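How I clean and re-season a beat-up carbon steel pan

I've had three emails in February alone asking how I get the rust off old carbon steel pans, so I'm finally writing the whole thing down in one place and I can just send people the link. Hello if you've come from one of those emails! Gladys Ondieki, yours was the nicest and I'm sorry it took me a fortnight to answer.

My own pan is a 30 cm Ellach skillet I picked up at a garage sale in Flondley. It cost me nine dollars and it looked dreadful. Orange all over the inside, a thick black crust up the sides, and something sticky on the handle that I didn't want to think about. It's now the pan I use for eggs, so there's hope for yours.

What you'll need

A box of steel wool, medium grade
A stiff scrubbing brush
White vinegar, the cheap stuff from the cleaning aisle
Bicarb soda
Dish soap
Old tea towels you don't mind ruining
A neutral oil (I use grapeseed, canola is fine)
Rubber gloves
An oven that fits the pan, handle and all

Do measure the oven before you start. I say this as somebody who once stood there with a greased wok at 9 pm and a door that wouldn't shut.

Step 1. Work out what you've got

Have a proper look at the pan in daylight. Surface rust is orange and comes off on your finger, and that's easy. Pitting is where the rust has eaten little craters into the metal, and you can still cook on a lightly pitted pan but it'll take a few more coats before it goes smooth. If it wobbles on a flat bench, it's warped. That's annoying on a glass cooktop and mostly fine on gas.

Check the handle rivets too. A bit of wiggle I'd live with for a wall decoration, but I wouldn't want hot oil in it.

Step 2. Soap and a hard scrub

Hot water, plenty of dish soap, and go at it with the steel wool. Yes, soap. You're taking everything off anyway so there's nothing to protect. Work in small circles and rinse often so you can see where you're up to. Mine took most of an episode of a gardening show, and my forearms knew about it the next day.

If there's thick black crust, make a paste of bicarb and water, smear it on, leave it for an hour and have another go. The Indell scrapers people keep recommending are all right for flat bits, but I find the corner of an old plastic card gets into the curve better.

Step 3. Vinegar for the stubborn rust

Mix equal parts white vinegar and water and fill the pan, or lay it in a tub if the outside is rusty as well. Set a timer for 30 minutes. Take it out, scrub, look, and put it back only if it needs it. Please don't leave it in overnight! Vinegar starts on the steel once it's finished with the rust and you'll end up with a rough grey surface that fights you all the way.

When it's clean, the bare steel should be a dull silvery grey. Wash it once more with soap to get rid of the vinegar.

Step 4. Dry it like you mean it

Bare steel rusts again ridiculously fast. I've watched a faint orange bloom come up while I was hunting for a towel. Wipe it dry straight away and then put it on a low burner until every bit of moisture has gone, including the sneaky drops that hide around the rivets.

Step 5. The thinnest coat of oil you've ever seen

While the pan's still warm, put a teaspoon of oil on it and rub it everywhere: inside, outside, handle, rim. Now take a clean towel and wipe it all off again, as if you'd put it on by mistake. What's left behind is plenty. If the pan looks wet, wipe it again. Sticky seasoning is nearly always too much oil, and it's the thing I get asked about most.

Step 6. Bake

Pan upside down on the middle rack, foil on the rack underneath, oven at 230 degrees Celsius for an hour. Open a window and switch the rangehood on, and if your smoke alarm is as jumpy as mine, warn the household. Then turn the oven off and leave the pan where it is until it's cool.

Repeat steps 5 and 6 three times if you can stand it. The colour will go bronze, then brown, and it may be blotchy for weeks. Blotchy is completely normal. My brother-in-law Faraji Ogola stopped after one coat because he was hungry, and his pan came good in the end too, it just took a lot more bacon.

Step 7. Cook fatty, easy things first

Potatoes, onions, sausages. Leave the eggs for a couple of weeks, and keep tomatoes and wine out of it for longer than that. After cooking I rinse with hot water, brush off anything stuck, dry it on the burner and wipe a few drops of oil around.

A few questions I get a lot

Can you do this with cast iron? Yep, same steps. It's heavier to hold and slower to heat, so give it longer on the burner in step 4.

Black flecks in the food? That's old seasoning letting go. Scrub the flaky patch back, oil it, and do one more round in the oven.

Is the fancy seasoning wax worth it? I tried a tin of the Were one, which set me back 57 dollars with postage. It smells lovely. I went back to grapeseed.
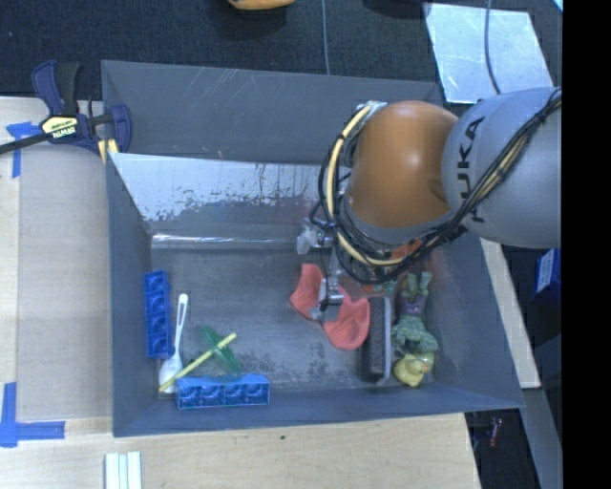

One more thing on storage, as I keep forgetting to mention it. If you stack your pans, put a sheet of paper towel between each one. It soaks up any damp and stops the bases scraping the seasoning off whatever's underneath. Mine hang on hooks now, but the wok still lives in the bottom drawer with its bit of paper towel, and I change that whenever it starts feeling greasy.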